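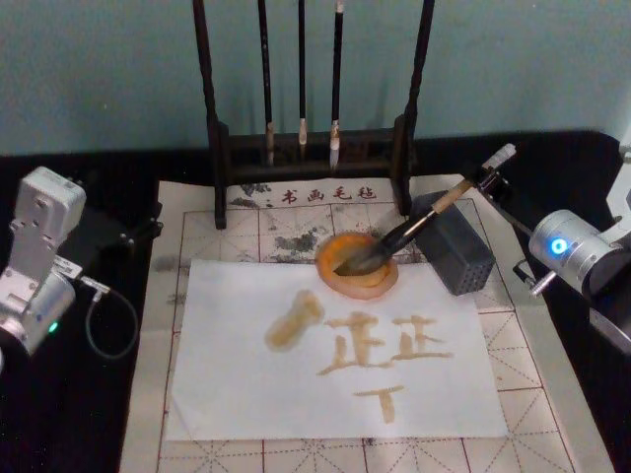

Brush tip in the dish, paper on a gridded felt mat.

Setting up a table for brush writing
Last updated: February

A felt mat protects the table and absorbs ink that passes through the sheet. Lay it flat and clamp one corner if it tends to creep. A printed grid shows through thin paper and keeps columns straight; with paper heavier than 140 gsm it does not, so rule faint pencil lines instead.

Use a shallow dish and fill it to a depth of 2 mm. Deeper ink loads the ferrule end of the bristles and drips. Press the tip down lightly, turn the brush, and draw it once across the rim.

Colored inks such as ochre thin out quickly. A watery mix spreads in unsized paper and blurs wide diagonal strokes first. Test on scrap, wait 4 minutes, and check the edge. If it has feathered, add ink — not water — a few drops at a time.

Stand the brush pot beyond the dish, clear of the writing arm. Rinse brushes in cool water, shape the tip, and dry them flat or hanging. Bamboo handles split if left to soak.

Felt can be sponged with cold water. Do not wring it.

Comments

Marisol Sotelo: Does the 2 mm depth hold for large brushes? Mine comes up half dry.

Said Salem: I go up to 4 mm with a large one. Wider dish helps too.

Nattawut Rattanakul: Cold water did not shift old ochre from my mat. I turned it over and use the back.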